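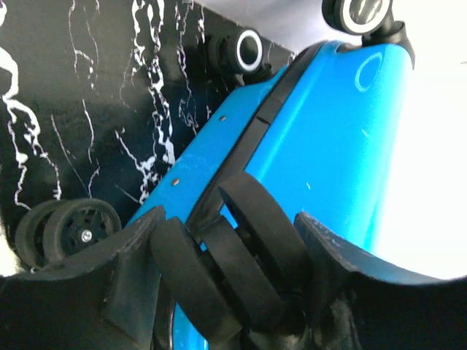
Kinnear Robotics Club, Estgate College – Manipulation Team

The Trorncombe Luggage Project is a student robotics project of the Kinnear Robotics Club at Estgate College. Its aim is to teach a robot arm with a two-finger gripper to handle hard-shell suitcases of the kind seen at airports and bus stations. The project takes its name from the Trorncombe building, where the club has its workshop.

Background

The club was founded as a line-follower group and entered only small wheeled robots in competitions for its first years. Work with robot arms began after the Nimport Challenge, an annual contest for student teams, added a baggage category. In this category a robot must find a suitcase, take hold of it and bring it to a marked position without dropping it. The Estgate team entered for the first time with four members and finished in the lower half of the results.

Handling of suitcases

Hard-shell suitcases are difficult objects for a small gripper. The shell is smooth and curved, and it is much wider than the opening of the fingers. For this reason the team looks for smaller parts that can be reached from two sides, such as handles and wheel assemblies. Double-wheel casters received the most attention in the second year of the project. They stand out from the shell, but they can also turn, and a finger which touches only one wheel of the pair may push it away.

Colour is a further question. A plain case, for example in sky blue, is quite easy to separate from what is behind it. A black case with white marble veins is harder, as the pattern can be taken for edges. Black wheels in front of black gripper fingers give little contrast, and a white ring around the hub, where a wheel has one, was found to be a useful mark. Glossy shells also reflect the workshop lights – the team lowered the lamps for some trials, with mixed results.

Training and data

Members guide the arm by hand controller while a small camera near the gripper records the approach. In the first season the club collected 167 recordings, of which 116 were kept for training. The rest were removed, mostly for poor lighting or because the operator had stopped before the grasp was finished. Every recording is labelled with the type of case, its colour and the part which was approached. New members usually start with labelling before they are allowed to operate the arm.

Organisation

The club had 23 members at the start of the 2021 season, from first-year to final-year students. It meets in the Trorncombe workshop during the teaching term. The luggage project is open to all members, and no earlier experience in programming is needed. A short introduction to the safe use of the arm is held each September and must be attended before workshop access is given.

Page last revised: Aug 31, 2021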